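Living Small: How Students in Prunham Make a Home out of One Room

A project report by Sylvie Perron and Makis Sotiropoulos
Module: Housing and Everyday Life, second year

Why we chose this subject

When we first moved to Prunham we were both given rooms so narrow that you had to decide, each morning, whether you wanted the wardrobe open or the door open. We laughed about it a good deal that September, and then we stopped laughing and began to wonder how everybody else was managing. Our tutor, Shirley Gosselin, was kind enough to let us turn the grumbling into a project, and we are very grateful to her for it (and for the biscuits).

What we wanted to know was quite simple. When a person sleeps, works, eats and sees friends in one room, where does everything go, and does the room ever feel like home?

How we went about it

We sent a short questionnaire to 400 students living in single rooms, either in halls or in shared houses off Nenarard Street. We then sat down for longer talks with a handful of those who answered, usually over tea, and usually for a good while longer than we had promised them. We also read through the accommodation office's own room guide from 2019, which was still the newest one we could get hold of.

We should say that our questionnaire was a bit too long. Question two asked people to list everything kept under the bed, and a fair few gave up at that point. If we did it again we would put that one at the end!

What people told us

Storage came up in nearly every answer, as you might expect, but it was seldom the size of the cupboards that bothered people most. It was the floor. Vicente Garrido, who has a ground-floor room in Wong House, told us that once there is washing on the floor he can't settle to any reading, and he ends up going to the library simply to look at a clear bit of carpet. 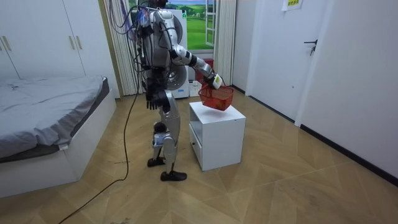 Things that could be picked up and moved were much loved. Several people kept their week in bags, boxes or baskets -- one for food, one for washing, one for coursework -- and shifted them from bed to desk and back again as the day went on. Mélanie Lapointe called this "tidying by carrying", and we liked the phrase so much that we used it in all our later talks.

Low furniture was another favourite. A bedside cabinet might be a breakfast table at eight in the morning and a printer stand by noon, and the people who had one guarded it fiercely. Those without one made do with a chair or a suitcase stood on end.

Feeling at home was harder to pin down. Some people said it came with the first visitor, others with a lamp of their own in place of the ceiling light. One person wrote only "when I stopped saying 'the room' and said 'my room'", and we have thought about that answer a lot.

What we would suggest

We would like the accommodation office to offer a small cabinet to anyone who asks, and to put a few hooks behind every door. We would also like the room guide brought up to date, with drawings that show the bed where it really stands. Shirley has offered to pass our report on, and we are meeting the office on Wednesday to talk it through.

Our thanks go to everyone who let us in, moved a pile of books and found us somewhere to sit.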